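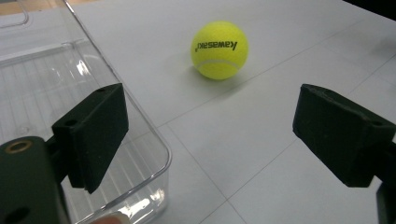 Courses > Mechanics I > Handouts > Unit 6: Bouncing and Energy Loss

Print this page | E-mail this page

Unit 6. Coefficient of restitution
Notes by Ladan Pakzad, revised Aug 17, 2023

6.1 Definition
For a body striking a fixed surface head-on, the coefficient of restitution e is the ratio of rebound speed to impact speed. It has no units. For ordinary passive impacts e lies between 0 and 1.

6.2 Drop test
A body released from rest at height H reaches the floor at speed v = sqrt(2gH). If it rebounds to height h, then e = sqrt(h/H). Air drag is neglected. Heights are measured to the lowest point of the body, both at release and at the top of the bounce.

The fraction of kinetic energy kept in one bounce is e squared. The remainder goes to internal friction in the material, sound, and vibration of the floor.

6.3 Repeated bounces
After n bounces the peak height is H multiplied by e to the power 2n. This assumes e is constant. In practice e tends to fall as impact speed rises – see Henriques, section 3, for measured curves.

6.4 Worked case
H = 300 cm, e = 0.7.
First rebound: 300 x 0.49 = 147 cm.
Second rebound: 147 x 0.49 = 72.0 cm.
Energy kept after two bounces: 24 percent.

6.5 Oblique impact
Apply e to the normal component of velocity only. The tangential component is unchanged on a smooth surface. On a rough one, friction changes it and produces spin – this case is deferred to Unit 9.

Problems 1 to 6 are due in November. Hand in to Rafferty Kapoor.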